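Lane width is a speed limit

Most arguments over speed on city streets are arguments over numbers on signs. I think this is the wrong place to start. Drivers respond to geometry first: the width of the lane, the distance they can see, and what stands at the edge. The sign comes a long way after those.

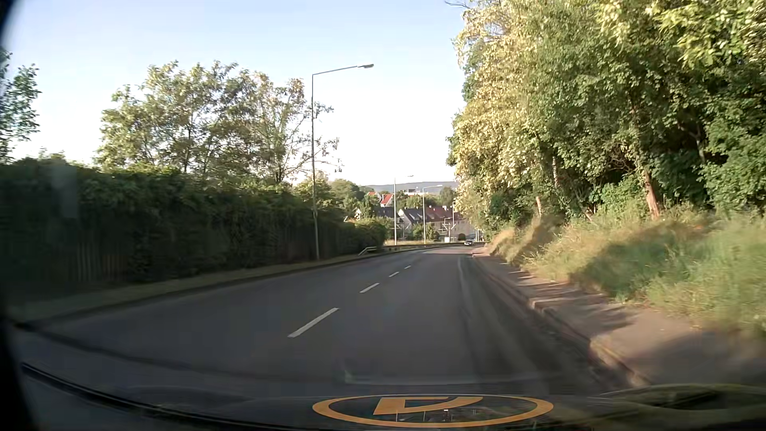
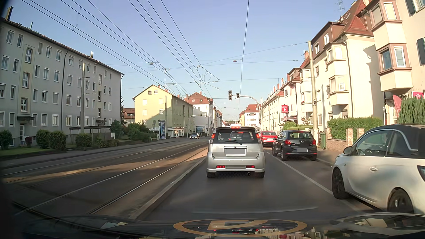 Top, a hedge and a grass verge along the left side. Bottom, a curb and tram rails to the left of the lane.

A continuous hedge is a mixed blessing for traffic engineers. It closes off the view to one side, which tends to lower speed a little on a bend, but it also hides anyone about to step out through a gap. The usual fix is to cut the hedge back. I would leave the hedge where it is and narrow the asphalt. A verge is cheap to widen, needs no power supply, and does its work at three in the morning when no one is enforcing anything.

Tram track beds pose a different problem. Where rails run in their own strip behind a raised curb, the driving lane has a hard edge. Drivers keep clear of hard edges, and they slow down a bit to do it. Where the same rails run flush in the roadway, the driver reads the whole surface as available and uses it. Resurfacing crews like flush track for good reasons: it drains better and is easier to plow. Those are maintenance reasons, and they should be weighed as such.

Dilek Canpolat made a version of this case in her notes on the Galteo ring road. She measured one stretch of 495 meters before and after the center line was repainted to give narrower lanes. No signs changed. The median speed fell to 42 km/h, and the fastest drivers changed the most. Her sample was small, some 300 vehicles on a single Wednesday, and I would not build a national standard on it. I would build a trial on it.

The standard objection comes from Tzu-hsuan Mok, who argues that narrow lanes punish buses and delivery trucks while cars slip through unaffected. The point about buses is fair. A lane set for a compact car is too tight for a bus mirror, and a route planner who ignores this will hear from the operator. But the answer is to set the width by the bus and hold it there. In Fletine the general lanes are wider than the bus lane, and I have yet to read a justification for that.

Parked cars complicate the calculation. They narrow a street when they are present and widen it when they leave, so a street that behaves well at noon can behave badly at midnight. Curb extensions at the corners hold the width constant. They cost about as much as a season of patching and last 15 years with little attention.

My proposal for the next repaving schedule is modest. Before any street is resurfaced, measure the lanes, state the speed the street is meant to carry, and explain any extra width in writing. If the explanation is drainage or plowing, put a price on it and publish the price with the drawings.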